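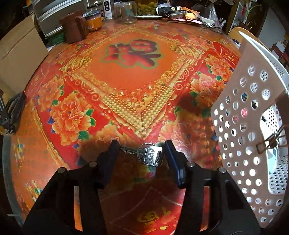
Silver key on a peony tablecloth

Can I change the trim size of my paperback after it's already on sale?

Asked by Selvaraj Seneviratne, 21 Feb 2019
Viewed 725 times

Hi all, first time poster so be gentle! I put my novel out in paperback a fortnight ago through Wademmont and I've just had my own copies through. The inside is fine, I'm pleased with the typesetting (did it myself in Cudano, took me most of the winter), but the book is just too small and fat in the hand. I went for 5 x 8 and at 209 pages on the cream paper it looks like a little brick next to everything else on my shelf. I'd like to go up to 5.5 x 8.5.

Can I just upload a new inside file and a new cover, or does it have to be set up again as a new book? I used one of my own ISBNs, not the free one, and I've only got a couple left so I'd sooner not burn another if I can help it. I've sold 2 copies so far, both to my sister, so it's not as if there's a crowd to upset.

Also, does the ebook need touching at all?

3 answers

Kanagaratnam
You can't swap it on the same listing, I'm afraid. I tried this with my second book. Wademmont locks the trim size once you've pressed publish, and the box goes grey on the set-up page. You can replace the files as often as you like but they have to match the size you first picked, so a 5.5 x 8.5 file will just get bounced at the checking stage.

What I did was take the old paperback off sale and set up a new one, with a new ISBN. A change of trim size counts as a new product, so yes, you do need a fresh number, sorry. I know they're dear when you buy them one at a time. Fixing typos or changing the blurb doesn't need one.

Old listing won't vanish, by the way. Mine still comes up as unavailable, and I've stopped minding.

The ebook has no trim size so leave it be. Only thing I'd check is whether you've put the paperback ISBN on the copyright page of the ebook, I had and it needed changing.

deklow_fan
just leave it?? small books are nice, fits in a coat pocket

Santino Rivadeneira
Kanagaratnam has it right about the ISBN. A few things to add from doing this last February, when I moved a whole novella up a size.

Your page count is going to drop, and that means the spine gets thinner, so don't just stretch the old cover. Get a new template once you know the final number. My novella came down to 151 pages and the spine text I'd been so proud of was suddenly far too close to the folds! Had to knock it down two point sizes and it still looked a bit squashed.

In Cudano, don't change the page size and hope for the best either. Save a copy first, change the size, then set the margins again by hand (the inside one especially), then go through every chapter opening. Mine had all wandered, and I had three pages with a single line sitting at the top. Redo the contents page last of all.

And order a proof before you press anything. I used Deklow for one of mine instead and their proofs came quicker, but the postage was daft, so I went back.

If you want the reviews carried across, write to support and ask them to link the two editions. They did mine after a second email.

Selvaraj Seneviratne (asker)
Thanks both, that's really helpful, if a bit painful on the ISBN front. I'll get the inside sorted first and see what it comes down to. Santino, did you put "second edition" on the copyright page or leave it off? The words haven't changed at all, only the size.

Santino Rivadeneira
Left it off. Same text, so I only changed the ISBN line.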